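극세사 천 세탁 얘기를 스레드로 정리한다. 공용 작업실에서 걸레와 천 관리를 맡은 뒤로 같은 질문을 계속 받아서, 링크로 대신하려고 쓴다. 세제 추천 글은 아니다.

용어부터. 극세사는 대체로 1데니어 미만의 섬유를 가리킨다. 데니어는 길이 9000미터의 무게를 그램으로 나타낸 값이다. 1데니어면 9000미터에 1그램. 섬유 한 올의 굵기에 대한 말이고, 천이 두꺼운지 얇은지와는 관계가 없다.

청소용 천은 보통 폴리에스터와 폴리아미드(나일론)를 같이 쓴다. 라벨에 80/20 또는 70/30으로 적힌 것이 그 비율이다. 앞의 숫자가 폴리에스터.

폴리아미드가 많으면 흡수가 좋다는 설명이 흔한데 절반만 맞다. 물을 잡는 것은 주로 올 사이의 틈이다. 두 고분자를 한 올로 뽑은 다음 쪼개는 공정이 있고, 이 분할이 제대로 됐는지가 비율보다 영향이 크다.

분할이 안 된 천은 라벨 숫자가 같아도 물을 밀고 다닌다. 새 천을 유리에 문질러서 물이 줄무늬로 남으면 마감제를 의심하고, 한 번 빨아도 같으면 분할을 의심한다.

두께 표기는 gsm, 제곱미터당 그램이다. 작업실에서 쓰는 것은 200짜리. 얇은 편이고 빨리 마른다. 자동차 물기 제거용은 이보다 훨씬 무겁지만 작업대를 닦는 데는 무거울 이유가 없다.

편직 얘기도 해 둔다. 고리가 서 있는 테리, 눌러 놓은 스웨이드, 격자 와플, 골이 진 것. 고리가 길면 먼지를 잘 물고, 짧으면 자국이 덜 남는다. 한 종류로 다 하려는 사람이 많은데 유리와 싱크대는 나누는 편이 낫다. 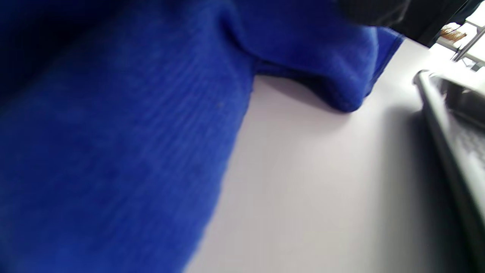 새로 산 극세사 천은 쓰기 전에 빨아야 하나?

빨고 쓰는 쪽을 권한다. 재단 먼지와 남은 염료, 유연 처리제가 묻어 있을 수 있고, 이것들은 흡수를 떨어뜨리거나 닦은 면에 자국을 남긴다. 첫 세탁은 같은 색끼리만 돌리고 세제는 평소의 절반으로 잡는다.

진한 색은 첫 세탁에서 물이 빠지는 경우가 있다. 흰 천을 젖은 상태로 대고 눌러 보면 바로 확인된다. 묻어나면 한 번 더 단독으로 돌린다. 식초로 색을 고정한다는 말은 폴리에스터에는 해당이 없다.

본론인 세탁. 섬유유연제는 쓰지 않는다. 유연제는 양이온 계면활성제 계열이 많고 올 표면에 막을 남긴다. 수건에서는 부드러움으로 느껴지는 그 막이 극세사에서는 틈을 메운다.

건조기 시트도 같은 이유로 뺀다. 시트를 쓴 건조기 드럼에도 잔류물이 남는다. 작업실 건조기는 여러 사람이 같이 쓰는 물건이라 통제가 안 되어서, 극세사는 건조대에 넌다.

면과 같이 빨지 않는다. 면 보풀은 극세사가 가장 잘 잡는 물질이다. 세탁기 안에서 종일 청소를 시킨 셈이 되고, 그 천으로 모니터를 닦으면 보풀이 화면으로 옮겨 간다.

온도. 폴리에스터의 유리전이온도는 조건에 따라 70도 안팎으로 알려져 있고, 젖은 폴리아미드는 그보다 낮은 온도에서 이미 물러진다. 60도 세탁을 견딘다는 제품이 많지만 라벨이 우선이다. 우리는 40도로 고정했다.

고온 건조에서 생기는 손상은 녹는 것과 다르다. 녹는점은 한참 위에 있다. 가는 올끼리 엉키거나 휘어진 모양으로 굳어서 촉감이 뻣뻣해진다. 손등에 걸리는 느낌이 사라지고 미끄럽기만 하면 이미 진행된 상태다.

표백제. 염소계는 폴리아미드를 상하게 한다. 폴리에스터는 비교적 버티므로 겉보기에는 멀쩡한데 흡수만 떨어지는 천이 나온다. 위생이 걱정이면 산소계를 라벨 범위 안에서 쓰고 충분히 헹군다.

세제는 액체, 무향, 유연 성분 없는 것. 가루 세제는 찬물에서 덜 녹은 알갱이가 고리 사이에 남을 수 있다. 양은 표시량보다 적게. 극세사는 거품을 잘 붙잡아 헹굼이 모자라는 쪽으로 실패한다.

헹굼 확인법. 탈수 끝난 천을 맑은 물이 담긴 투명 용기에 넣고 몇 번 쥐었다 편다. 거품이 올라와서 가라앉지 않으면 헹굼을 추가한다. 물이 뿌옇기만 하고 거품이 없으면 세제가 아니라 먼지일 가능성을 먼저 본다.
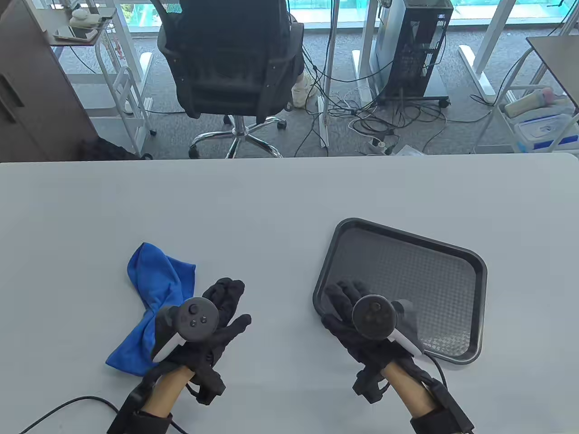 흡수 시험은 더 간단하다. 타일 위에 물을 한 숟갈 떨어뜨리고 천을 접지 않은 채로 덮는다. 누르지 않는다. 들어 올렸을 때 타일에 남은 물을 본다. 같은 숟갈, 같은 타일로 해야 비교가 된다.

우리 기준은 17초다. 그 안에 물이 다 올라오지 않으면 바닥용으로 내린다. 근거가 있는 숫자라기보다 새 천과 버릴 천을 놓고 재 본 다음 그 사이에서 정한 값이다. 다른 곳에서 그대로 쓸 기준은 못 된다.

새 천이 시험에서 떨어지는 일도 있다. Cadau에서 들여온 묶음이 그랬다. 두 번째 세탁 뒤에는 통과했다. 마감제였다고 보지만 성분을 분석한 것은 아니다.

막이 낀 천을 되살리는 순서. 뜨거운 수돗물에 세제를 조금 풀어 담근다, 주무른다, 세제 없이 헹굼만 돌린다, 널어서 말리고 다시 시험한다. 두 번 해도 그대로면 포기한다. 끓이는 방법은 위에 쓴 온도 문제로 하지 않는다.

식초를 넣으라는 조언도 자주 본다. 경수 지역에서 칼슘이 쌓인 경우라면 산이 듣는다. 유연제 막에는 효과를 기대하기 어렵다. 우리 수돗물은 연수 쪽이라 넣어 봐도 차이를 못 느꼈다. 산소계든 염소계든 표백제와 같이 넣는 일은 없어야 한다. 염소계와 섞이면 염소 기체가 나온다.

왁스나 기름이 묻은 천은 아예 계통을 나눈다. 세탁 한 번으로 빠지지 않고 같이 돌린 천으로 옮는다. 건성유, 그러니까 아마인유 같은 것이 밴 천은 뭉쳐 두면 자연발화 위험이 있다. 이건 세탁 문제가 아니고 화재 문제다. 펼쳐서 바깥에서 말리거나 뚜껑 있는 금속통에 물과 함께 넣는다.
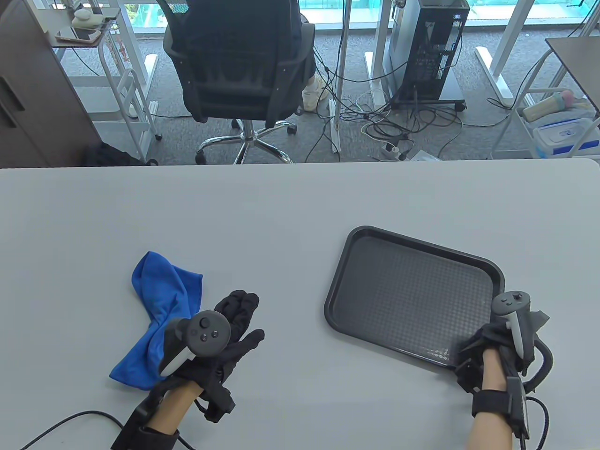
색 구분 얘기. 색마다 용도를 정해 두는 방식은 병원과 주방에서 흔하고, 규칙은 단순할수록 지켜진다. 우리는 파랑이 작업대, 초록이 유리와 화면, 회색이 바닥과 배수구. 아래 등급으로 내려간 천은 다시 올라오지 않는다.

Letay Endale이 색 대신 모서리에 실을 한 땀 넣자고 했다. 천의 색과 상관없이 용도를 표시할 수 있고 세탁에도 남는다. 단점은 꿰매는 시간. 유성펜 표시는 몇 번 못 가서 번졌다.

보유량은 39장이다. 3월에 한 번 전부 꺼내서 시험했고 그때 바닥용으로 내린 것을 빼고 다시 채웠다. 장수를 늘리면 세탁 간격이 길어지고, 젖은 천이 통에 오래 머문다. 냄새는 대개 여기서 시작된다.

냄새 나는 천은 세제를 더 넣어도 해결되지 않는다. 남은 세제와 피지가 미생물의 먹이가 되는 구조라서 양을 늘리면 나빠지는 수가 있다. 쓴 천을 밀폐통에 넣지 않고 철망 바구니에 걸쳐 두는 것으로 대부분 정리됐다.

접는 법. 네 번 접으면 여덟 면이 나온다는 설명이 돌아다니는데 틀렸다. 반으로 두 번 접으면 한쪽 면이 네 칸, 앞뒤로 여덟 칸이다. 두 번이다. 한 칸이 더러워지면 다음 칸으로 넘긴다. 구겨 쥐고 닦으면 더러운 부분이 어디인지 알 수 없다.

마른 천과 젖은 천. 먼지는 마른 천, 지문은 살짝 적신 천 다음에 마른 천. 흠뻑 적신 극세사는 이미 틈이 물로 차 있어서 닦은 뒤에 물기를 남긴다. 적신 다음 꼭 짜고, 짠 뒤에 한 번 털어 고리를 세운다.

긁힘. 극세사가 표면을 긁는 경우는 대부분 천에 박힌 모래나 금속 가루다. 바닥에 떨어진 천으로 아크릴을 닦지 않는다. 박음질한 가장자리와 라벨도 긁는다. 라벨은 첫 세탁 전에 잘라 내고, 세탁 조건은 따로 적어 둔다.

코팅 렌즈는 더 보수적으로. 먼저 블로어로 불고, 전용 천으로, 힘을 주지 않고. 작업실 공용 천을 안경에 쓰지 말라고 붙여 놓았는데 별로 지켜지지 않는다.

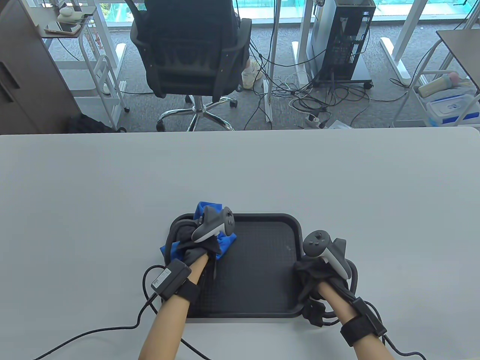 수명. 제조사가 말하는 수백 회는 라벨대로 빨았을 때의 숫자다. 세탁 횟수를 적어 본 묶음에서는 26회째 시험까지 전부 통과했다. 그 뒤 기록은 담당이 바뀌면서 끊겼다. Gemechu Mamo가 같은 양식으로 다시 적는 중이다.

교체 시점은 횟수보다 상태로 본다. 가장자리가 말려서 펴지지 않는다, 빛에 비추면 고리가 빠진 줄이 보인다, 흡수 시험에서 연속으로 떨어진다. 마지막 것 하나만 해당해도 등급을 내린다.

미세플라스틱. 합성섬유라서 세탁할 때마다 섬유 조각이 나온다. 일반적으로 물이 많고 오래 돌수록 많이 나오는 것으로 보고되어 있다. 짧은 코스, 가득 채운 세탁, 외장 필터가 현실적인 대책이고 없애는 방법은 아니다.

필터를 달았다면 걸러진 찌꺼기를 세면대에서 헹구면 안 된다. 다시 하수로 간다. 말려서 긁어낸 다음 일반 쓰레기로 버린다. 필터 통 옆에 주걱을 하나 걸어 두면 편하다.

면 천이 나은 작업도 있다. 뜨거운 물건 근처, 용제를 쓰는 작업. 용제는 종류에 따라 염료를 녹여 낸다. 정전기가 문제인 곳에서도 일반 극세사는 맞지 않고 제전 처리된 와이퍼를 따로 써야 한다.

가격 질문에 대한 답. 비싼 천과 싼 천의 차이는 첫 달에는 잘 안 보인다. 차이가 나는 곳은 가장자리 마감과 같은 묶음 안에서의 편차였다. Germont 것은 편차가 작았고 대신 가장자리 실이 두꺼워서 유리용으로는 뺐다. 표본이 한 묶음이라 일반화하지 않는다.

세탁기 옆에 붙여 둔 문구를 그대로 옮긴다. "극세사만 따로. 유연제 없음. 액체 세제 반. 40도. 헹굼 추가. 건조기 금지, 건조대에 펴서."

빠진 것 하나. 세탁망은 쓴다. 다만 꽉 채우면 헹굼이 안 된다. 망의 반만 채우고, 벨크로 달린 물건은 절대 같이 넣지 않는다. 벨크로가 고리를 뜯는다.

와플 조직은 시험 방법을 달리해야 해서 여기서는 다루지 않았다. 데이터가 모이면 이 아래에 이어서 쓴다.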